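Monday baking, and the great tub sort-out

12 June 2017

I finally did the baking cupboard! It has been on my list since December, when I opened the door looking for nutmeg and half a bag of icing sugar landed on my foot. Everything was in packets held shut with pegs, and I own nowhere near enough pegs.

So out it all came. I found three open bags of ground almonds (three!) and some 80 cake cases in a size I have never once used. The almonds were all fine, so they went straight into a batch of my friend Khrystyna-Mariia Koval's biscuits - 200 g almonds, 30 g of butter more than you think is decent, and plenty of lemon.

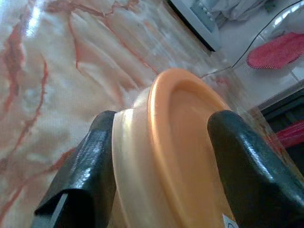 Round tubs are my new favourite thing, and I know people say square ones stack better. I don't care, they're so much nicer to scoop from, with no corners for the flour to hide in! The orange lid makes me happy every time I look at it, especially with that cream plastic, and it goes beautifully with the rusty swirls in the worktop. I'm putting labels on everything as well, with the date opened, so there can be no more almond mysteries.

Still to do: the spice shelf, and the tin of cutters that won't shut. If anyone has a good way of keeping brown sugar soft, please tell me - I've tried the slice of bread and just ended up with very sweet toast.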